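4 Setting Up Wage Supplements for Contract Plants

Wage supplements are payments that a brand owner makes toward the pay of workers employed by a contract plant. Prullell treats a supplement as a separate pay line. It is never merged with base pay or overtime, and it is reported to the brand owner at the close of each pay period.

Complete section 3 (Adding a Plant) before you begin. You need the Payroll Lead role to carry out the steps in 4.1 and 4.2. A user with the Viewer role can open the same screens but cannot save changes.

4.1 Create the supplement

1. Open Plants and select the plant that will receive the supplement. The steps below use the Florkville plant.
2. Select Pay Lines, then New, then Supplement.
3. Enter the brand owner in the Funded By field. The name must match the name in the supply contract, including any suffix.
4. In Basis, choose Fixed Amount or Percent of Base. For a fixed amount, enter the value per worker per pay period in the plant's own currency. The Florkville plant uses a fixed amount of 600.
5. In Start Period, choose the first pay period in which the supplement is due. For Florkville this is July.
6. Leave End Period blank if the contract sets no end date.
7. Select Save as Draft.

NOTE: A draft supplement does not appear on pay slips. It appears in the Forecast report with the letter D next to the plant name.

CAUTION: Do not change Basis after the first pay period has closed. Prullell recalculates all open periods when Basis is changed, and the closed period will no longer agree with the brand owner's statement. End the supplement and create a new one.

4.2 Assign workers

Workers can be assigned by job group or from a file. Use job groups if every worker in the group qualifies. Use a file if the contract sets a minimum length of service or leaves out agency staff.

To assign from a file:

1. Select Workers, then Import.
2. Choose a CSV file with two columns, Worker ID and Start Date. Do not include names.
3. Select Check File. Rows with errors are listed at the bottom of the screen.
4. Correct the errors in the source file and import it again. Rows cannot be edited on screen.
5. Compare the total in the Accepted field with the plant's head count. The Florkville file returns 2,795 accepted rows.
6. Select Assign.

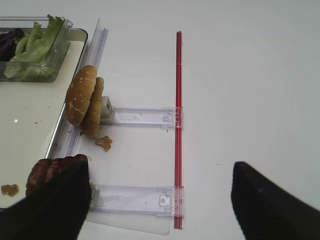

Figure 2. Lettuce in a clear container on a serving tray.

Meal and dormitory charges are held as deductions, not as pay lines. By default, Prullell takes deductions from base pay only. Leave this setting alone unless the contract allows charges to be taken from the supplement. The setting is found under Pay Lines, Deductions, Order.

4.3 Approve and release

A supplement must be approved by two users before release. The user who created the draft cannot approve it. At Florkville the approvers are Fongchan Wiriya for the plant and Decha Rungrueang for the brand owner's agent, Thaweesak.

1. The first approver opens Approvals, selects the draft, and selects Approve.
2. The second approver repeats step 1. The status changes from Draft to Ready.
3. The Payroll Lead selects Release. The status changes to Active.

If either approver selects Return, the supplement goes back to Draft and both approvals are cleared.

NOTE: Plants that share a payroll calendar, such as Florkville and Lollenley, still need separate approvals. Releasing one does not release the other.

4.4 Check the first pay run

Run a trial payroll before the first live run. Open one pay slip from each job group and confirm that the supplement is shown on its own line, with the brand owner's name beside it. If the line is missing, check the worker's Start Date against the Start Period entered in 4.1. To remove a worker who has left the plant, see section 5.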